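# Towels and cloths have stopped soaking anything up — what am I doing wrong?

**Remo Galli**

Hello all, and sorry in advance for the length, my wife says I can't ask the time without giving my life story. We moved to Vandville in August and ever since then our brown microfibre cloths, and now the bath towels as well, just push water about. I wipe the worktop and it's still covered in beads.

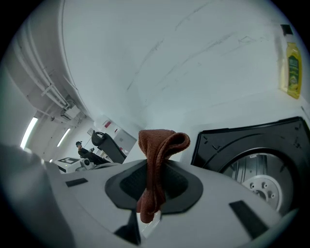
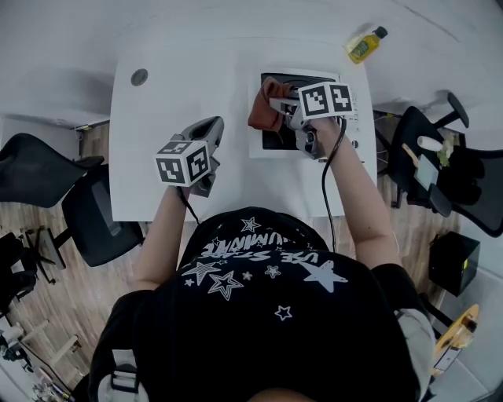
I wash everything together at 40 with a good glug of softener, then into the tumble dryer. Same machine as in the old house, same powder, same me. The water here is very hard (the kettle furred up within weeks) so I've been adding more powder to make up for it. Do I need to throw the lot out and start again? There are 49 cloths if you count the ones in the garage, and I'd rather not. Any help gratefully received!

---

**Sandro Ferraro**

Don't throw them out, Remo! I ran the laundry at a small hotel in Zarotside for years and I'd bet my lunch it's the softener. It leaves a waxy coating on the fibres — lovely to touch, hopeless for drying a plate — and microfibre suffers worst of all.

What I'd do, in this order:

1. Stop the softener altogether, today, for towels and cloths both.
2. Split the load. Microfibre picks up every bit of fluff that cotton sheds, and once it's in there it's a devil to get out.
3. Run the cloths at 60 if the label allows it, with half your usual powder and nothing else. Then run them again with no powder at all. If you see suds in the door on that second go, that's old detergent coming out, so keep going until it's clear.
4. Dry them on the line, or on the lowest heat you've got. High heat can damage the fibres, and that you can't undo.

The bath towels will take a few washes to come round, so be patient with them. They'll feel a bit rough at first. Give each one a good hard snap before you hang it up and it helps more than you'd think.

As for the extra powder, with hard water you do need the higher dose on the packet, but no more than that. Look for the little table on the back. And clean out the drawer while you're at it, mine was a horror.

---

**Barbieri**

vinegar in the softener drawer, works for me. never had a problem

---

**Ludimano**

Just a small word on the vinegar. I used it every wash for 2 years and the chap who came to replace my door seal thought it hadn't done the rubber any good, so check your machine's booklet first. I now use a spoonful of soda crystals with the towels and I'm very happy with them.

Otherwise I agree with Sandro. It took 5 washes before my old bath sheets were drinking up water again, and I had very nearly given them to my sister for the dog.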